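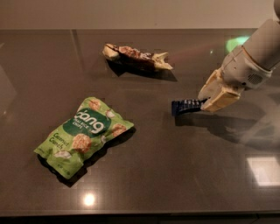 Figure 3. Table-clearing task, student workstation 2. The arm holds the dark blue ribbed object; the snack bag and the wrapped bar are on the tabletop.

4.2 Collecting demonstrations in the course

The demonstrations used in this study were recorded by students in Tosum, a one-term undergraduate course in robot manipulation. The class had 78 students, divided into 13 teams of six. Each team was given one workstation, one arm with a two-finger gripper, and the same short handout describing the tasks. No team had used the arm before the first lab session. Two members took turns driving the arm, one reset the table between attempts, and the others kept the log and checked the recordings.

Tasks were chosen so that the objects could be bought or found on campus. Snack packages were used in many of the table-clearing trials (Figure 3). A crumpled bag changes shape when the fingers close on it, and a thin wrapper gives the gripper a choice between the loose material at the ends and the firmer part in the middle. Teams were asked to mix at least one soft package with at least one rigid item in every layout. They were free to pick the order in which items were removed, but had to write it down before the attempt began.

Over the term the teams recorded 2,567 attempts. We removed attempts with missing joint data, attempts stopped by the operator before the first grasp, and attempts where the log did not match the video. From what was left we drew a fixed set of 2,000 attempts for training. The remaining usable attempts were kept for testing and were not seen by the model at any stage. The split was made by layout, so that no arrangement of objects appears in both sets. The file list was frozen on 26 February 2025.

Labels were written in Skivport, a small annotation tool built by students in an earlier run of the course. For each attempt the annotator marked the first contact, the moment the object left the table, and the release. A second student from a different team repeated the labels without seeing the first set. When the two disagreed on the object or on the outcome, a teaching assistant watched the recording and decided.

Two problems came up early. The first was the tabletop. Glossy surfaces gave bright reflections of the room lights, and the segmentation step we had planned to use often marked these as objects. We did not cover the tables. Instead we kept the reflections in the data and dropped the segmentation step -- the policy described in Section 5 takes the full camera view as input. The second problem was uneven skill. Some operators lined up the fingers in one smooth motion, while others made several small corrections before closing. We kept both styles and stored an operator code with each attempt, so that the effect could be measured later.

Grading was kept apart from the data. Students were marked on their logs and their final report, and a failed grasp cost them nothing.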